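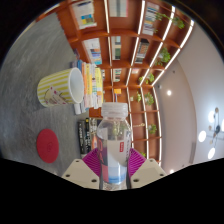 Razia Paracha wrote back that the pads could not be the cause, as the same pair had been swapped onto the second gripper and that one ran clean all afternoon. She asked for the ticket to be reopened and moved from Consumables to Hardware.

Status: Reopened, then Resolved
Component: Hand-held gripper, right finger
Severity: 2
Product: Travo gripper, firmware unchanged since August
Assigned to: Atif Ghauri

Summary

Width reading drifts while the gripper is holding a rigid or semi-rigid object. The fingers stay closed on the object and the operator's hand does not move, but the logged opening keeps changing. On a clear plastic water bottle the reading falls by up to 6 mm over a single hold, then jumps back on release. The robot replays the logged width as a command. On replay the arm closes past the correct opening, crushes the bottle and trips the force limit.

First seen

During replay at the Yilma site. The arm stopped on a force fault at 10:40 with the bottle deformed and water on the table. No injury. The operator was outside the guarded area. The cell was locked out until the bench had been dried and the connector on the base checked for moisture. No moisture found.

Steps to reproduce

1. Power up the gripper and let it run the zero routine with the fingers fully closed.
2. Open fully, then close on an upright bottle, partly filled, cap on.
3. Hold without lifting until the log shows 2000 samples.
4. Release and open fully.
5. Plot width against sample number.

Expected: flat line during the hold.
Actual: slow slope during the hold, step at release. Seen on most runs. Worse when the grip is firm.

Log extract

10:52 zero ok
10:53 width stable, no contact
10:53 contact
10:54 width falling, no finger command
10:55 width falling
10:55 release
10:55 width step, positive
10:56 zero check failed, offset outside tolerance

Tried, no change

Replaced both pads. The old ones were worn on the lower ribs but not torn. Same slope with the new ones.

Cleaned the linear guide and applied fresh grease. Movement is smoother by hand. Same slope.

Re-ran camera calibration. The width is computed from the finger positions in the camera view, so a bad lens model would give a wrong reading, but it would be wrong by the same amount for the whole hold. It was. Calibration error before and after is within the limit.

Changed the room lighting. Nevari support suggested reflections from the bottle were pulling the finger detection off target. Ran with the overhead lights off and again with them on. Slope is the same in both. Repeated with an opaque mug and got a smaller slope, but still a slope. That ruled out the bottle.

Comment, Razia Paracha

The mug result is what made me doubt the detection theory. If the software was confused by clear plastic it should be fine on ceramic. Please check the finger mounts before anyone spends more time on the vision side. The second gripper has the older mount and does not do this.

Comment, Atif Ghauri

Took the gripper apart. The left finger is solid. The right finger rocks on its mount when pushed from the pad side. Both screws were in place and both looked seated, but the lower one turned freely. The threaded insert behind it had pulled partway out of the plastic. Under load the finger tilts and the detection follows the tilted body, so the computed width changes while the pad itself hardly moves. The software is reporting what it sees.

The insert was a Pradier part, short version. The drawing calls for the long one. The short version has enough thread to feel tight at assembly and not enough to hold a side load. Cycle counter on this unit read 4000.

Fix

Drilled out the insert and fitted the long version. Replaced the lower screw. Torqued both to the value on the drawing and added a witness mark across each head. Did the same on the left finger, although it showed no play.

Repeated the steps above on the bottle and on the mug. Line is flat on both. Zero check passes after release. Replayed one bottle grasp on the arm at reduced speed with the force limit lowered - no fault, bottle not deformed.

Follow-up

- Recordings made on this unit with a failed zero check are to be pulled from the replay set. Do not try to correct them by adding an offset, the error is different on every grasp.
- Replay will refuse to start if the zero check after the last release is missing or failed. Change is in review.
- Add a side-load check to the start-of-shift list: fingers half open, push each one outward by hand, look for movement at the mount.
- Remaining short inserts in the parts drawer are bagged and tagged. Purchasing has the correct part number.

Razia confirmed flat readings on her end with the repaired unit. Closing. Reopen under the same number if the slope comes back.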